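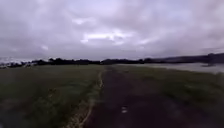

School robot goes for a walk, mostly in a straight line

31 May 2022

The robotics club at Cledham High School has spent most of a school year teaching a machine to do what any dog in town can manage, and last week it came close. The club's walking robot, called Druter, covered 1,011 meters of the Drarkholm path on its own before it sat down beside the grass and declined to continue.

The club was pleased. The target for the spring was one kilometer, and the extra 11 meters have already been mentioned several times on the poster in the science hallway.

Druter is a four-legged robot the size of a carry-on bag, built from a Bepari kit that the school bought with the proceeds of two car washes and a chili supper. The kit supplies the legs, the motors and a booklet. Getting the thing to decide where the path ends and the field begins was left to the students, who started in September with a strip of blue tape on the gym floor. Druter became very good at blue tape. It followed tape around corners, through doorways and, on one afternoon, under the bleachers, where it had to be retrieved with a broom handle.

The Drarkholm path has no tape. It has no painted lines of any kind, only grass on both sides, water off to the right on the way out and a pale, sandy strip running along part of the left-hand edge. The strip caused most of the trouble. For the first few outings the software took it for the path itself, which from a robot's point of view is a reasonable opinion. The strip is bright and narrow and looks a lot more like tape than the real path does. Druter would set off down the middle, spot it, and drift left with great confidence until it was up to its knees in grass.

The fix took the better part of the spring. Students walked the route with the robot on a hand controller, saving pictures from its camera, then sat in the computer lab and marked each one by hand: path, grass, water, sky. They ended up with 3,034 marked pictures. The job was supposed to be shared out evenly among the eight members of the club. According to the sign-up sheet it was. According to the members, it was done by two sophomores and a family-size bag of pretzels.

Blur was the other headache. A walking robot bounces, and the picture bounces with it, so the ground close to its feet comes out as a smear. The club's first answer was to throw out every blurry picture, which left it with a fine collection taken while the robot was standing still. The second answer was to keep the blurry ones and let the software learn from those too. That went better, and the rule in the club notebook now reads "if Druter has to look at it, so do we."

Heavy cloud turned out to be the club's favorite weather. On sunny days the shadows from the long grass fell over the path and Druter treated each one as a ditch, stopping to think it over. Under a gray sky it kept moving. The members now check the forecast hoping for gloom, a habit that has puzzled several parents.

For the long run, the team walked well behind the robot with a stop button and a spare battery. The rules they had set for themselves allowed no steering, no nudging and no shouting, although the last was hard to enforce. Druter wandered toward the left edge twice and came back both times without help. One jogger asked if it bit. The end came when the battery dropped below the level at which the robot is told to sit, and it sat. It was carried home in a beach towel.

The run counts toward the Cledham student robotics showcase, where clubs present a year's work to judges on a folding table with a limit of one poster each. Last year the school entered an arm that sorted buttons by color, and came in behind a machine that watered beans. The beans still come up in conversation.

The written report is due before the showcase and is, at the time of writing, a title and a very good chart. The chart compares the distance walked on each outing and climbs nicely, apart from one dip in the middle that is labeled "geese."

Plans for next year are ambitious. Some members want Druter to go out and back, which would mean teaching it to turn around on purpose. Others would like it to handle a second route, with the stretch behind the football field as the likely choice. A proposal to give it a hat was tabled.

The club meets after school in room 8, and new members are welcome in September. No experience is needed, though there is a short waiting list for the hand controller and no waiting list at all for marking pictures.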